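Skinville Repair Bench – progress report, January

Prepared by Jocelyn Barredo for Damián Gallegos

Work done this period

The bench now has its training fixtures up on the slatted wall, and the first group of trainees has started on the seating exercises. There are 11 people in the group. Ramil Sebastian teaches the morning half and Erlinda Quiambao takes over after lunch.

The exercises cover the parts people most often damage on a first try: memory modules and processors. Trainees practice on a gray board with molded slots and sockets before they are allowed near a working machine. Booker Oyelaran wrote the instruction sheets, four pages in all, and has already revised the memory sheet once after complaints about the wording of step three.

Spending

The grant for this period was 3580. We have spent 3258, mostly on hand tools, mats and the shelving order from Savau. A further 500 was requested for spare parts and is still waiting on a signature at your end. Please let us know if the form needs to be sent again.

Problems

The Savau order came with the wrong brackets and we lost time sending them back. The lighting over the bench is also uneven – bright at the top of the wall, dull lower down – and Erlinda has asked for a second lamp.

Practice board at the bench, memory slot toward the bottom

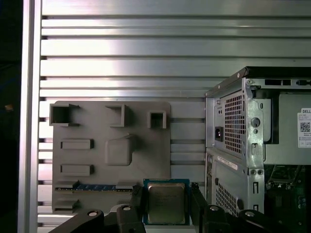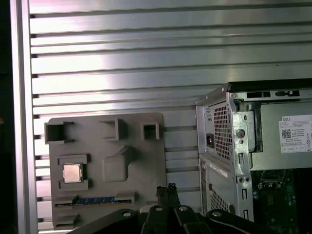
Next period we plan to move trainees from single parts to a full strip and rebuild, with a written check at each stage. Ramil wants the processor step taught on its own first, since the sheet treats it too briefly. The square chip in its socket at the lower left of the board, as in the second picture, will be the starting point, and the Dell tower standing to the right of it there will be used for the case and power supply section. Ignacio has offered two more towers, to be collected once the shelving is finished. Booker will have the new sheets ready for you to read before then.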